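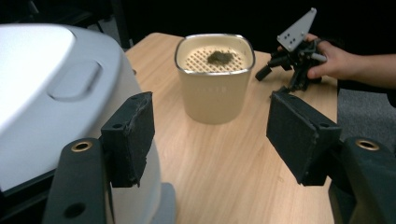 Nomidov reckons the trouble is all in the timestamps and that none of us should touch the policy until those are sorted. I'm replying to that here so it doesn't get lost in the other thread.

Ladefoged wrote:
I agree the timestamps need checking, but I don't think they explain what we're seeing. I replayed 18 of the tea task demos last night with the left and right streams lined up by hand. The drift between the two grippers was there in most of them, but it was small. The policy still closes early on those same demos when I run it offline. If it was only timing, lining them up should have fixed it.

Nomidov wrote:
How did you line them up? By eye?

Ladefoged wrote:
By the frame where both sets of fingers shut at the start. We do a close and open at the beginning of every take.

Nomidov wrote:
Then you have one sync point and you are assuming the clocks run at the same rate after that. On our set they don't. By the end of a long take the right hand was 2 frames behind. Put a close and open at the end as well and you can measure it.

Girncombe wrote:
We do start and end. It takes hardly any time and the script throws out a take if the two offsets don't agree. I can post the script if people want it. It expects the gripper width as a column in the same file as the poses, so you may have to change the loader.

Ladefoged wrote:
Please do. I still think there's a second problem. The pose tracking is poor when the view is mostly one big white glossy thing with a dark background behind. There isn't much for it to hold on to apart from the table grain, and the table is pale. I get jumps in height whenever the hand goes close to the housing.

Girncombe wrote:
Same here with glossy parts. I masked out the fingers and pads before tracking and that helped more than any of the tracker settings did. If you don't mask them, the tracker picks up features on the pads, and they don't move in the camera view, so it decides you're standing still.

Nomidov wrote:
Masking the fingers is basic, it should be on already. Check your config before blaming the tracker.

Ladefoged wrote:
It is on. The mask was drawn for the old pads, though, and the new ones are wider. I'll redo it.

Jenovetti wrote:
Coming at this from the planning side. Has anyone looked at what happens when the other gripper is in view? Our two-handed runs fail far more often when the second gripper comes in from the right near the container. The policy seems to treat it as part of the thing to be grasped.

Nomidov wrote:
That's a data problem. Record more takes with both in view.

Jenovetti wrote:
We did. We went from 30 to over double that and it made no difference I could measure. What did make a difference was giving the policy the relative pose between the two grippers as an input. Before that it had to work it out from the pictures.

Nomidov wrote:
And your relative pose comes from two streams with clocks that don't agree. So we're back where I started.

Jenovetti wrote:
Partly, yes. But it got better even with the bad clocks, so I wouldn't wait for perfect sync before trying it.

Girncombe wrote:
I'd do both. Fix the clocks first because it's an afternoon's work, then add the relative pose and train again. If you change them together you won't know which one helped.

Ladefoged wrote:
OK. Plan for me is new mask, end-of-take sync, then rerun the tracker on everything I have. If the height jumps are still there I'll post the plots. Does anybody smooth the poses before training? I've been leaving them raw.

Nomidov wrote:
Raw. Smoothing hides the bad takes and you end up training on them.

Girncombe wrote:
I smooth lightly, but only after the bad ones have been thrown out. The arm shakes otherwise. Script is in the shared folder now, version 19. Ignore the older ones, they read the gripper width with the wrong sign.

Ladefoged wrote:
Got it, thanks. Loader needed one line changed. Running it on the June takes first.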